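Emptying the Medicine Drawer – Our Pletgate Apartment Gallery

Welcome back, friends, and thank you for sticking with me through the hallway closet, which went on a good deal longer than any closet should! This time it's the medicine drawer, and as usual I've tipped everything out on the bed, where there is room to spread things around and read the labels properly.

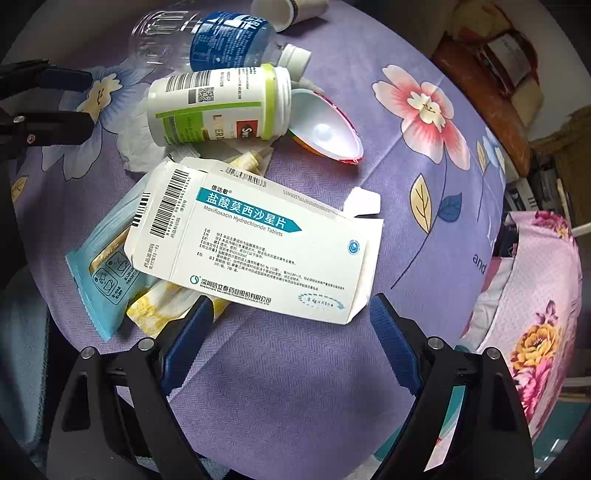 Page 14

Moxifloxacin tablets, 0.4g, six to the box according to the print, on top of my big flowered sheet in lavender purple. The white supplement bottle lying on its side has a lime-green band at the neck, and I'm awfully fond of that green.

I always start with the boxes – they take up the most space – and leave bottles for later, once I've made a cup of tea. Dates get checked first, and anything old goes in a bag for the drugstore on Tomomby Street. The bathroom shelf is next, in January, if I can find my step stool.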